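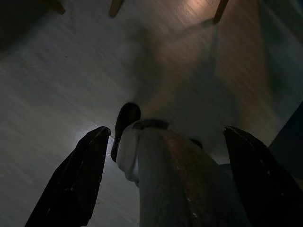
Pale gray, with a slight taper

Girkon Rigid Heddle Loom
Made in Onport by Ketill Ingvarsson
$149, shuttle and heddle included
In stock

So you want to weave a scarf. Or a table runner, or some dish towels for your sister, or you just have a bin of yarn under the bed that has been making you feel guilty. Hello! I'm Ketill, I make this loom in a converted boat shed in Onport, and I'm going to tell you a lot more about it than you probably need. If you already know what you want, the button is at the top and I won't be offended.

The Girkon is a rigid heddle loom. It has two rollers, a back one that holds the warp (the long threads) and a front one that collects your cloth as you make it. In between there's a plastic heddle with slots and holes. You lift it, pass the shuttle, push it down, pass the shuttle back, and after an evening or so you have something that looks like fabric. After a week you have something that really is fabric and you start bothering people about it.

I started making these after I'd repaired a lot of other people's looms. People would bring me a loom that had been in an attic, and it was nearly always the same few things wrong: a stripped ratchet, a warped cross beam, a missing pawl. I'd fix it and hand it back and think, well, I could just make one where that part is bigger. The ratchets on the Girkon are bigger. They look a bit clunky, I know, and one customer told me they look like they came off a tractor, but you can crank that warp good and tight and it stays where you put it.

What's in the box

The loom, in pieces, wrapped in brown paper
One medium heddle
Two stick shuttles
A threading hook
A warping peg and a clamp to go with it
Two table clamps
A bag of screws, with a few extra
The Allen key you'll need
Printed instructions, and a little booklet of patterns my daughter drew up

You'll need a screwdriver too, the ordinary cross-headed kind. Please don't use a power driver on the roller brackets. Hand tight and then a quarter turn more is plenty.

Putting it together

Set aside an evening for this the first time, with decent light and something on the radio. Lay the two side pieces flat with the stamped letters facing up, and check that the letters are both the right way around before you do anything else. The beams go in next, then the rollers, then the heddle blocks. The heddle blocks are the part everyone puts on upside down. The deep notch faces the ceiling. I've put that in capital letters in the instructions and I still get emails, so now it's on the website as well.

The wood is beech and it comes sanded and bare. You can leave it bare, and plenty of people do. Mine has had a coat of wax every September for as long as I've had it and it's turned a nice honey color. If you'd like to wax yours, do it before you assemble it and let it sit overnight, or your first scarf will smell like furniture polish (ask me how I know). Keep wax and oil off the teeth of the ratchets.

How big is it?

Small enough to carry under one arm and big enough for a proper scarf or a generous placemat. It's meant to lean against the edge of a table with the back end in your lap, and that's how I like to use it. You can also clamp it down flat. If you've got kids or a dog who likes string, clamp it.

It folds, sort of. I say sort of because there's a folding hinge on a lot of looms in this price range and mine doesn't have one. You loosen two wing nuts, the front section drops down, and the whole thing slides behind a couch. You can do that with a project on it as long as you let off the tension first and tie the heddle in place with a scrap of yarn.

About yarn

I get more questions about yarn than about the loom, so let's do this properly.

The medium heddle in the box is happy with what most shops sell as worsted or light worsted. If you're a knitter, that's the stuff you already have. Smooth is better than fluffy for your first warp. Mohair will grab hold of its neighbors and you'll spend a long Saturday with a comb, wishing you had taken up the banjo.

To see if a yarn will do for warp, hold a length between your hands and give it a good sharp tug. If it drifts apart, save it for weft. If it snaps back at you, great. Then run it between your fingernails a few times to see if it fuzzes up.

For towels I use cotton on the cone. I sell the Murkura cotton in 1,000-yard cones and it's lovely stuff, unmercerized and a little bit thirsty, and it gets softer every time it goes through the wash. One cone goes a long way. It comes in natural, slate, rust, and a green that photographs badly and looks wonderful in person. You will need the fine heddle for it, though, and that's sold separately. I went back and forth about putting the fine heddle in the box and raising the price, but most people begin with a scarf and I'd like the loom to stay affordable.

For a skinny first scarf, try 60 warp threads in the medium heddle. It's enough to feel like real weaving and you can thread it in one sitting. Sley from the right if you're right-handed. Or don't, the loom doesn't care, but be consistent or you'll miss a slot.

Warping it

You'll find a whole chapter on this in the instructions, so I'll just give you the bits people get stuck on.

Clamp the loom at one end of the table and the peg across the room, and take everything out of the way in between. Tie on to the back rod, pull a loop through a slot, walk it to the peg, walk back. You will do a fair amount of walking. My wife calls it the scarf marathon. Keep the tension even and easy – you're hanging laundry, you're not towing a car.

When you wind on, put paper between the layers. Brown paper, old wrapping paper, the wide kind of grocery bag cut open, all fine. Newspaper comes off on light yarn. If you skip the paper the outer threads slide down off the edges of the roll and go slack, and then your selvedges wander in and out and you think it's your fault.

Then tie on at the front in small bundles, starting in the middle and working outward, and pat the warp with a flat hand. Any bundle that feels spongy gets retied. Weave a few rows of scrap yarn to spread things out and off you go.

How does it compare with the Hviid?

I also make the Hviid, so I'm not going to say anything rude about it. The Hviid is wider, it comes on its own floor stand, and it takes two heddles, so you can do double-width cloth and some fancier patterns. It's also a lot heavier and it lives wherever you put it. If you've never woven before, buy the Girkon. If you've been weaving a while and you keep running out of width, you want the Hviid, and I'll happily talk you through it on the phone.

The heddles are not interchangeable between the two. The shuttles are.

Things people ask

Can a child use it? Sure, with some help on the warping. The weaving part is easy and kids are often neater at it than we are. The threading hook is pointy, so keep an eye on that.

Can I leave a warp on it for months? I have one in my hallway that's been on since before we painted. Let the tension off if you're going away. It'll be fine.

Do you sell spare parts? All of them, and they're listed on the spares page. If you lose a pawl or crack a heddle block, write to me with a photo and I'll put the right one in the mail. Small parts are free to the first owner, you just pay postage.

Why did mine arrive with one roller a bit darker than the other? It's wood, and the two pieces came off different boards. They'll even out as they age. If it really bothers you, tell me when you order and I'll dig around for a match.

Can I pick it up? Please do! The shed is at the far end of the Onport slip, past the ice house, with a blue door. Send me a note first so I'm in.

Shipping and returns

Looms go out once a week. I pack them myself and it takes roughly 4 days for one to reach most addresses on the mainland, longer for the islands and longer again if the ferry is having one of its moods. Cones and heddles ordered with a loom go in the same box at no extra charge.

If it isn't for you, send it back within a month in its original box and I'll refund what you paid for it. A bit of lint on it is no problem. I'd only ask that you cut your warp off first, and if you've stained or painted the wood I can't take it back, though I would love to see a picture.

Weight, packed: one person can lift it
Wood: beech, unfinished
Heddle supplied: medium
Heddles sold separately: fine, coarse
Fits Hviid stand: no
Fits Girkon stand: yes, the stand is back in stock next month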